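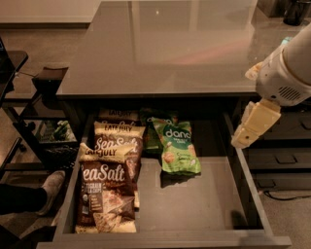 Home | About Us | Our Kitchens | Classes | Visit | Contact

About Us

Oct 24, 2026
By Ragnvald Wikström

Viltutport is a small company that sets up shared kitchens and keeps them in good order. We look after break rooms, community kitchens and a couple of student houses, and we love it! Ask anyone on our team what they did yesterday and you'll probably hear about a drawer.

We started in February, 9 years ago, when Eilif Berge and Kjell Lunde were sharing an office kitchen with two other businesses. Every snack in the place lived on top of the refrigerator in a cardboard box, and the crackers were always at the bottom, in pieces. Eilif emptied a deep drawer that had been full of takeout menus and put the snacks in there instead. By the end of the week the people down the hall were asking if he could do theirs (he could, and he did, on a Sunday, with Kjell holding the trash bag).

We still think the deep drawer is the best part of any kitchen. Chips are awkward things to store. The bags are big and full of air, they slide off shelves, and in a tall cabinet they end up behind the flour. Lay them down in a wide drawer, overlapping from back to front with the name facing up, and you can see what's in there as soon as you pull the handle. Three bags of sea salt tortilla chips fit nicely along one side and you still have room for something smaller next to them. We keep the same kinds together. We also leave a bit of space, so that the person who does the shopping has somewhere to put the next bag without squashing the last one.

Our team is 14 people now. Gebhard Kuster runs the visits and does most of the measuring. He'll want to know how deep your drawers are before he wants to know your name, but he's lovely once the tape is back in his pocket. Ebbe Åberg handles restocking, and she -- more than any of us -- has opinions about clips. Her rule is that an opened bag gets folded down twice, clipped, and moved to the front. Unopened ones go behind. I write the newsletter and this page, and I fill in on restocking days when Ebbe lets me.

A first visit usually takes up to 3 hours. We take everything out, wipe the drawers and the counter, check the dates on the packages and put things back where people reach for them. Coffee things near the coffee maker, snacks below the counter, baking supplies up high unless you have a serious baker on staff. Then we leave you with a one-page plan taped inside a cabinet door. You're welcome to change it! Plenty of kitchens do, and some of the changes have ended up in our own plans.

Twice a year we run a Saturday class called Siriwan, open to anyone who wants to sort out a kitchen at home. There's room for 20, and we cook lunch together afterward with whatever came out of the cabinets. Bring photos of your worst drawer.

Our office is upstairs in the Sovon building, and the kitchen is the first door on the left. Stop by on a weekday morning and have some chips with us. If the door is shut, knock loudly -- Kjell has the radio on.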